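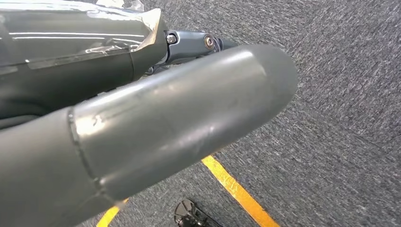
4. Puesta en marcha del deshumidificador Nadeck

Antes de empezar: lee el apartado 3 si todavía no has elegido sitio. Sótano, trastero, cuarto de lavado, todo vale. Terraza no. Armario cerrado tampoco.

4.1 Colocación

1. Saca el aparato de la caja en vertical. Quita las cintas, también la que sujeta el depósito por dentro (se olvida mucho).
2. Déjalo de pie y sin enchufar un par de horas. Si ha viajado tumbado, una noche entera.
3. Separación de la pared: 30 cm por detrás y por los lados. Por arriba, más.
4. Suelo firme y nivelado. Sobre moqueta gruesa vibra y puede dar aviso de depósito mal puesto.

Nota: las ruedas delanteras no llevan freno. En suelos con caída, usar las cuñas de la bolsa pequeña.

PRECAUCIÓN: nada de alargadores enrollados ni regletas compartidas con la lavadora o el calentador. Enchufe de pared con toma de tierra.

4.2 Depósito o manguera

Con depósito:
1. Empuja hasta oír el clic. Si no hay clic, no arranca.
2. Comprueba que el flotador sube y baja suelto.
3. Al llenarse, el aparato para y pita tres veces. Vacía, seca el borde, vuelve a meter.

Con manguera (desagüe continuo):
1. Desenchufa.
2. Quita el tapón de goma trasero. Guárdalo, sin él no podrás volver al depósito.
3. Enrosca el racor a mano. Sin llave, que el plástico se pasa de rosca.
4. Lleva la manguera al desagüe siempre cuesta abajo. Ni bucles ni tramos que suban.
5. Echa un vaso de agua por la bandeja y mira si sale por el otro extremo.

Nota: el racor de la serie Lemieux no sirve para este modelo aunque la rosca paresca la misma. Gotea.

4.3 Primer encendido

1. Enchufa. Luz ámbar fija = en espera.
2. Pulsa ENCENDIDO. El ventilador arranca enseguida, el compresor tarda unos minutos. Normal.
3. Elige humedad con + y −. Para empezar, 55 %. Bajar de 45 % solo gasta luz.
4. Puertas y ventanas cerradas. Primer día, modo continuo. Luego automático.

La potencia máxima es de 575 W, conviene tenerlo en cuenta si el trastero comparte línea con otra cosa.

PRECAUCIÓN: si lo apagas, espera cinco minutos antes de encender otra vez. El compresor sufre.

4.4 Códigos en pantalla

E1: sonda de humedad. Apagar, esperar, encender. Si vuelve, servicio técnico.
E2: depósito lleno o mal encajado.
E3: hielo en el serpentín. Déjalo deshelar solo. Nunca con secador ni con un destornillador.
FL: filtro. Aparece cada 900 horas de uso. Lavar con agua tibia, secar a la sombra, colocar y mantener pulsado FILTRO hasta que se borre.

4.5 Si no se va a usar

1. Modo ventilador una hora, para secar por dentro.
2. Vacía el depósito y la manguera.
3. Filtro limpio, cable recogido sin apretar.
4. Guardar de pie. En junio, cuando vuelve el bochorno, repetir desde 4.1 paso 2.

Recambios: filtro, ref. 364. Pedidos a través de Dradthorpe, indicando el número de serie de la etiqueta trasera. Sin ese numero no tramitan nada.

Revisión del texto: Annick Wong. Sigue en el apartado 5, Limpieza.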